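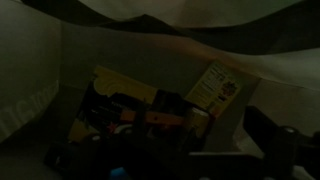
Filed under: Kitchen and Storage

Aug 17, 2018

I have been putting off the dry food for most of the summer. The rest of the kitchen got done in July, when it was too hot to do anything outside, but the boxes and bags stayed where they had been since we moved to Handdale. There is no pantry in this house. The people before us must have kept everything in the two cabinets over the stove, and I tried that for a while, but it gets warm up there and the crackers go soft.

So the cereal and snacks live in a white box with a dark cloth over the top. It isn't pretty. The cloth sags in the middle, and when it's down you can hardly see what you have in there, just something yellow leaning against the back. I know which yellow box that is by now, but a guest wouldn't.

The cloth was Heike Nolte's suggestion. She lives two doors down and has kept her dry goods under cloth for years. Her thinking is that a lid gets left off and a cloth gets pulled back over, and that has been true at our house. I had a lid for the last one and I think it's in the garage.

What I did this week was take everything out and start over. It took most of Tuesday evening. I wiped the inside with warm water and a little dish soap, then went over it again with a dry towel and left it open overnight. There were crumbs in the corners that I had to get with a butter knife wrapped in a paper towel. No bugs, which was what I had been worried about.

Then I went through the food. Anything past its date by more than a couple of months went out. I kept a bag of rice noodles that was close, and we had those on Wednesday with the last of the green beans. A few things turned out to be nearly empty, including a cereal box with maybe 2 spoonfuls in the bottom of the bag. I won't say who puts those back.

A few rules I'm trying now:

Tall boxes go at the back, leaning if they have to. Short ones in front.

Turn a box so the side with the nutrition label shows if the front is going to be blocked anyway. Jannik Seidel has to watch his sugar and he visits often enough that it saves him pulling everything out.

Open bags get a clip. I bought a pack of clips from the Sorkeck catalog last year and they're stiff, but they hold.

Nothing goes in that doesn't fit under the cloth. If it pushes the cloth up, it has to wait until something else is finished.

Flour and sugar are not part of this. Those are in jars on the counter — I wrote about the jars in the spring and got more mail about them than anything else on here.

I also started weighing out oats ahead of time, 200 grams to a bag, which is what I use for a pan of the baked kind. That way the big sack can stay in the basement and I only carry up what I need.

What's left is the light. It's dim enough in there that I end up feeling around for things in the morning. I looked at a stick-on battery light at the hardware store and didn't buy it, but I may go back this weekend. If anybody has used one and it stayed stuck for longer than a month, leave a comment and tell me which kind.

Next up is the drawer with the foil and the wax paper, which currently doesn't close.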